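Prostonura opens its new cellar to visitors on 4th June

The family winery at Sostico will welcome guests into its new aging cellar on 4th June, after a long winter of building work that had the whole village asking when the doors would finally open.
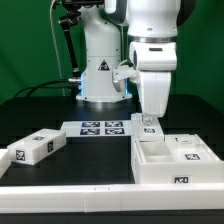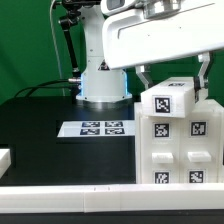
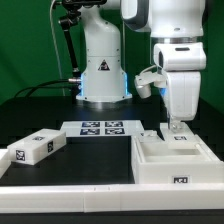

Prostonura has been making wine on the slopes above Sostico since 1961, and for most of those years everything happened in one low stone building beside the road, with the presses at one end and the barrels squeezed in wherever they would go. The new cellar is dug into the hill behind it and has room for 246 oak barrels, which is a great comfort to everyone who remembers rolling them out into the yard to get at the ones at the back. Visitors who come down the stairs will find the tasting counter first, a long one with a black top, as black as the tabletop the white robot arms stand on in the pictures, and the first wine poured there will be the dry white from the Mamo vineyard. It is a lovely, fresh thing with a little pear about it — and very good with the local sheep's cheese, if you are lucky enough to get a plate before they run out.

The red from Dridance, the steepest of the family's plots, needs more patience. It spends 30 months in oak before bottling, and the first vintage aged wholly in the new cellar is still some way off. In the meantime there are 123 cases of the last one raised in the old building, and these will be sold at the door, two bottles to a customer.

Tours leave from the courtyard every hour from ten in the morning, and the cellar is cool even in August, so do bring a sweater. Children are welcome and there is grape juice for them.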